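Compte rendu de la réunion de l'atelier textile – 17 février

Présents : Setareh Golestani, Ghazal Salehi, Farhad Zarei, Shirin Kiani
Excusée : Sadia Siddiqui
Secrétaire de séance : Ghazal Salehi

1. Approbation du compte rendu précédent

Approuvé avec une correction de Farhad Zarei : les housses à vêtements sont au local Bunport et non à la réserve. La liste du matériel a été modifiée en conséquence.

2. Tri des vêtements donnés

Shirin Kiani fait le point sur les sacs reçus depuis la dernière réunion. Les manteaux et les lainages sont triés, pliés et étiquetés. Restent les hauts et les pièces de tissu, que l'on retrouve encore mélangés alors que la consigne était de les séparer à l'ouverture du sac. Elle rappelle que les couleurs foncées vont d'un côté et les couleurs vives de l'autre, y compris quand le sac paraît homogène.

Setareh Golestani propose de ne plus vider plusieurs sacs à la fois. Farhad Zarei n'est pas convaincu : selon lui, on perd du temps à rouvrir les mêmes bacs. Après discussion, il est décidé d'essayer la méthode d'un seul sac à la fois pendant 3 séances, puis d'en reparler.

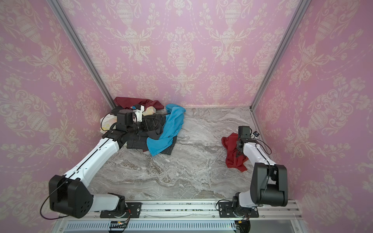

Faut-il plier les vêtements avant de les avoir triés par couleur ?

Le tri passe en premier, le pliage se fait ensuite, pile par pile. Un vêtement plié trop tôt finit souvent déplié pour vérifier la taille ou l'état des coutures. Les pièces tachées ou déchirées sont mises à part sans être pliées.

3. Bacs et étiquettes

Les 6 bacs commandés chez Tritska sont arrivés, mais les couvercles ne ferment pas bien sur 4 d'entre eux. Farhad Zarei écrit au fournisseur pour demander un échange. En attendant, ces bacs servent aux chiffons.

Les étiquettes imprimées par Dosunix se décollent sur le tissu. Ghazal Salehi apportera des étiquettes cartonnées à ficelle. Le stock actuel sera utilisé pour les bacs uniquement.

4. Linge foncé

Sadia Siddiqui a fait savoir par message qu'une chemise claire avait pris la couleur d'une pièce foncée lors de la dernière lessive. Décision : les textiles bordeaux, noirs et bleu vif sont lavés séparément, à froid, la première fois. Une feuille sera affichée à côté de la machine – Shirin Kiani s'en charge.

5. Divers

La clé du placard du fond est à rendre à Setareh Golestani après chaque séance. Deux tringles sont à refixer, Farhad Zarei apporte la perceuse.

Prochaine réunion : date à fixer par message, une fois Sadia Siddiqui de retour. À l'ordre du jour : bilan de l'essai sur le tri et réponse de Tritska.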